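Wutitz Literacy Fund
Second progress report: evening reading classes, Brannigan Branch Library
Prepared by Clyde Doucet, program coordinator

The grant pays for two evening classes a week and the books that go with them. Enrollment stands at 22 adults, up from 15 at the time of our first report. Most work day shifts, so we moved the start time to 6:30 p.m. and attendance improved. Three learners have left the program, two of them for new jobs out of the county.

Spending to date on books and workbooks is $2,768. That is slightly under budget. We bought the second level of the Durka readers in place of the third, as the placement tests showed the third was too hard for most of the group.
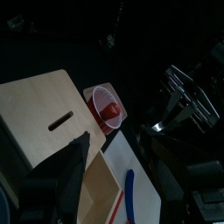 PLALVILLE, November. Tutor training is behind schedule. We planned for 30 hours per tutor and have completed 18. The remaining sessions are set for Wednesday evenings after class, and all four tutors have agreed to the dates.

Midpoint reading tests were given to everyone who had attended at least ten classes. More than 50 percent moved up one level. The weakest scores were in spelling, and the tutors have added a short dictation to each class.

We ask to move $400 from the travel line to printing. The branch no longer lets us use its copier free of charge. A revised budget sheet is attached, along with the attendance log.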